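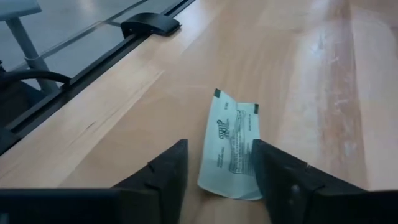
Ruvameo trial kit, bench notes, second go

July 7, 2018
Nedmont workshop, long bench

Starting again from scratch because the first set of notes was mostly complaints about the installer. The installer is behind us. It works if you let it finish and don't touch the network cable.

For anyone picking this up: Bristby have lent us the Ruvameo kit (two-finger gripper, wrist camera, control box, and the "teach and go" software) and want to know by October if we'll take the subscription. Asking price is $300 a month for the software and support, with the hardware bought outright on top. The Eynon people want lollies and small packets put into trays and they have read the same brochure we have. So the question for me is whether the thing does what the brochure says on items like theirs, on a bench like ours, with people like us teaching it. I'm not interested in how it goes with the white plastic cubes that come in the box.

Single flat packet first. Paper wrapper, print on the face, a bit crumpled, green at the two top corners. I picked it because the brochure says "thin and flexible items" and it's about as thin and flexible as anything Eynon will send.

What we did: taught the pick by hand, a handful of demonstrations at different angles, then let it train over lunch. The software reported "ready, high confidence". I'd like to know confidence in what. There's no number behind it and the manual only says that green is good.

Then 44 attempts, packet put down by hand each time in a different spot within reach. I wasn't careful about even coverage and I should have been. Ferdinand did the placing for the second half so it wasn't just me favouring the easy spots.

Things I wrote down while it ran:

- Best when a bottom edge of the packet lifts a little off the wood. The fingers have something to close on. With the packet pressed flat it mostly skated along the bench and came up with nothing, then reported a good grasp anyway. The grasp check seems to look only at finger position, and the fingers stop in much the same place with or without a paper thickness between them. For a thing sold on its grasp check this is poor.

- Packet lengthways between the fingers is fine. Crossways it tends to fold the packet in half. Bristby's phone support said that counts as a successful pick. Eynon won't think so.

- Glare. Our bench has a glossy finish and the overhead light puts a long streak across it on the right-hand side. There's also a scuffed patch over there, pale and hazy, and a pale packet sitting near it is hard work for the camera. The arm went for the scuff itself more than once. I moved the light and it improved. I put the light back, since nobody at Eynon is going to move their lights for us, and it went bad again.

- Print on the packet makes no difference that I could find. I turned it face down for a few and got the same mix of good and bad. The brochure has half a page on "reading the label". I saw no sign it was reading anything.

Result, counting a fold as a miss: it did all right where the edge was up and badly everywhere else. I've put the raw sheet in the trial folder and I'm not going to boil it down to one percentage, because one percentage is how we got into this. If somebody wants one for a slide they can work it out and put their own name next to it.

Cycle time. Brochure says "human-like pace". I had around 5 seconds from start of move to fingers closed when it was happy, and a good deal longer when it stopped to think. The stopping is not logged. You have to stand there with a watch.

Cables. The one along the side of the bench wants a proper tie before the next session. I've caught it with my boot twice. Not Bristby's fault, though their mounting drawing leaves out any cable at all, so perhaps a little bit their fault.

Bench clamp. Their drawing asks for a 400 mm clear strip at the rail for the base and we have that, just. If we do this at Eynon on their narrower bench we won't. Needs raising before anyone quotes.

Next: wrapped lollies into the small clear tub, which is much nearer the real job. Ferdinand wants to run that one and I've agreed to keep my hands in my pockets. Handing over.

B. Urban 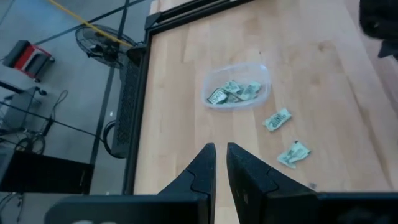 Ferdinand Moser, continuing Branislav's entry, same session

Branislav has left me the bench and a list of things I'm meant to be cross about. I'll try to be fair. I was the one who asked for the loan.

Job: wrapped lollies picked off the wood and dropped in the clear tub. They're the mint-green ones with the dark green lettering, crimped or twisted at the ends depending on how they've been handled. The tub is shallow with rounded corners. It sits loose on the bench, and Eynon's would too.

Good news first. It's better at these than it is at the packet, by a long way. A lolly has some height and the fingers can get either side of it. When one lies by itself in open wood, at any angle, I'd trust it to pick it up. I ran it long enough to get bored, which for this kind of test is a decent sign. Release is tidy too. It opens over the tub and lets go, and the lolly lands where you'd expect.

Now the rest.

The tub. It's translucent and you can see the wood through it, and so can the camera. The software wants a box drawn around the "place zone" at setup, and after that it doesn't look again. Nudge the tub a finger's width and it keeps dropping in the old spot. I asked support if it could track the tub and was told that's in the "Plus" tier. Plus isn't on the price list we were given. I've asked for it in writing.

Lollies already in the tub. They settle against one side and sit on each other, and some of the time the software decides the ones inside are things to be picked. I had it take one out of the tub, carry it along and put it back in the tub, and add one to the tally. Perfect score on the screen. I laughed, then I went and checked how many of the earlier tallies we could believe, and the answer is none of them unless one of us was watching. We were watching for most of it. The unattended stretch I've struck out.

Masking the tub as a "no pick" area should fix that. It does, but it also stops it picking anything lying close to the wall on the outside, and that's exactly where the dropped ones end up. You can have one or the other.

Crumpled ones. A bent lolly with a flared end gets grabbed by the flare about as often as by the body. Held by the flare it swings and sometimes drops short. Branislav reckons this is a training problem and more demonstrations would sort it. I gave it another batch of demonstrations using only the bent ones. It got better at bent and a bit worse at straight. I don't know what to do with that and neither did support, who suggested retraining with everything mixed. That takes another lunch.

Knots and grain. I'd expected trouble from the knot in the boards and the long dark streak. There wasn't any that I saw. Credit where it's due. Small bits of rubbish are a different story. It had a go at a grey crumb down near the gripper and reported it as an item. Sweep the bench first.

The camera view is tight. With the fingers down at the wood you see the fingers, a patch of bench and not a lot more. Bristby sell this as "focus". If a lolly rolls off to the side during the approach it's gone as far as the software knows, until the arm lifts and looks again.

What I'd tell Eynon today: it can pick wrapped lollies off a clean bench and put them in a fixed tub with a person nearby. It can't do flat packets well enough to sell. It can't be left to count for itself. For $300 a month I'd want at least the counting.

What I'd tell Bristby: fix the tally, log the pauses, put the cable in the drawing, and send the price of Plus.

To do before we answer them:

Retrain with everything mixed, and write down how many demonstrations of each this time.
Tape the tub down, run, then move it on purpose, run again.
Matt sheet over the glossy part of the bench. Run the packet with and without. (B. wants it noted that this is cheating. Noted.)
Ask Eynon for a real tray and a bag of their own stock so we stop arguing over ours.
Tie up the cable.

B.U. added later: I read the above and agree with most of it. I don't agree with "by a long way". The lolly runs had the light behind them for a good part of the session and mine didn't. Same light position for both, next time, and I'll do the placing. Also the control box fan was loud enough in the last hour that I couldn't hear the gripper close, and I'd been going by ear more than I realised.

F.M.: Fair point about the light. Leaving my wording in until we've run it again.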